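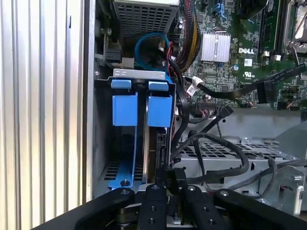 Warniden sent us its four-bar gripper in August, and Sturneo's parallel-jaw unit arrived soon after. Both went on the same arm, under the same Rinine controller, for a disassembly trial on desktop computers. Linkage grippers are awkward in tight housings, as the outer links need room to swing. In the Dell chassis the four black links have to share the opening with a looped blue SATA cable and the drive cage, so Shufen Xu set the approach path by hand and capped closing speed in software.

We logged 265 attempts per gripper. Sturneo's jaws need less side clearance but have a shorter reach, and the palm met the case rim on the deeper targets. Warniden's fingertips got there, at the price of a wider wrist. Fredy Valderrama also found that its grip force drifted after 700 cycles and had to be set again. 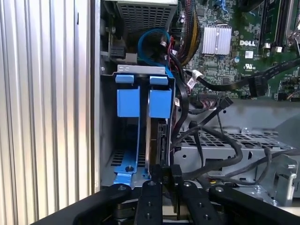 Drive removal was the hardest task on the list. The carrier must be released before it is lifted, and a pull on the wrong part bends the rails. With the flat finger plates either side of the drive's black connector end, close to the base of the blue bracket, there is little margin for a lateral error. Abelardo Huanca now runs a slower final approach there. The next round, at 1000 cycles, will use the Yurt wrist camera.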